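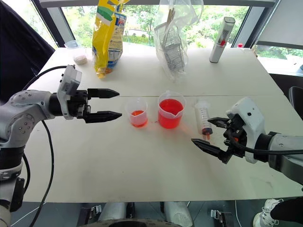 Ticket 2632
Queue: Demo support, Sokgate open day
Opened by: Setsuko Tsuchiya
Equipment: two-arm table setup, Vokton control software
Status: Closed, one item carried over

Problem as reported

The liquid transfer demo stopped during the morning rehearsal. The task is to draw colored water from one beaker with a syringe and put it into the other. The left arm is supposed to steady the beaker while the right arm handles the syringe. On the first full run the right arm closed on the barrel, lifted, and the program halted with a grip width fault. The second run gave the same fault at the same step. Visitors were due at 1:00.

Log

9:10. Restarted the Vokton session and reloaded the demo file. No change. The fault comes up as soon as the right gripper reports its closing width.

9:25. Checked the demo file against the one we used for the Gazi visit. The syringe in that file is a 40 mL. The one we have now is a 50 mL from a new box, and the barrel is wider. The file still had the old width, so the software decided the fingers had stopped too early and called it a fault. Changed the value and saved under a new name.

9:40. Ran the pick step alone. No fault. Ran pick and lift. No fault.

9:55. Full run. The arm picked up the syringe and moved to the beaker, but the syringe turned a little in the fingers on the way over and the nozzle came down against the rim. Stopped by hand. Set everything back to start.

10:05. Lowered the grip point on the barrel so there is less length hanging below the fingers. Also slowed the swing between the table and the beaker. I left the draw speed alone.
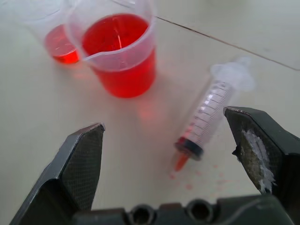
10:30. Drips are a separate problem from the fault. Colored water gets on the table when the syringe is laid down with liquid still in it. Added a step to push the plunger all the way in over the beaker and hold for a moment before moving off. Paper towels go on the cart, out of reach of both arms.

10:50. Two full runs in a row with no fault. The turn in the fingers is smaller but I can still see it. Asked Flakero if they have softer pads in stock that fit these fingers. They do, but not for today.

11:20. Cleared and wiped the work area and refilled to the usual level. Wrote the start positions on a card for whoever takes the afternoon shift.

1:00 to 3:30. Open day. The demo ran for visitors. One stop, when the syringe was stood up too far from its start mark and the right arm closed on air. Moved it back and restarted from the pick step. You don't need to reload the whole file for that.

Cause

Wrong barrel width in the demo file after the syringe size was changed. The drips came from a missing step at the end of the transfer.

Still open

Finger pads, on order from Flakero. Until they are on, keep the slow swing setting. If anybody changes the syringe size again, change the width in the file the same day and say so in this queue.

Comments (4)

mlopes: Same fault code on our table in February. Ours was a cup, but it was also the width. Is there a way to make Vokton show the expected number next to the measured one?

S. Tsuchiya: Yes, turn on detailed messages in the session settings. It's off by default. The log file gets long, so I set mine to keep the last 1000 lines.

mlopes: Found it, thanks.

benchtwo: Did you try picking the syringe up by the flange? We had less turning that way, but it takes longer to line up.

Sokgate Demo Support | Contact the support desk | © Sokgate | Back to top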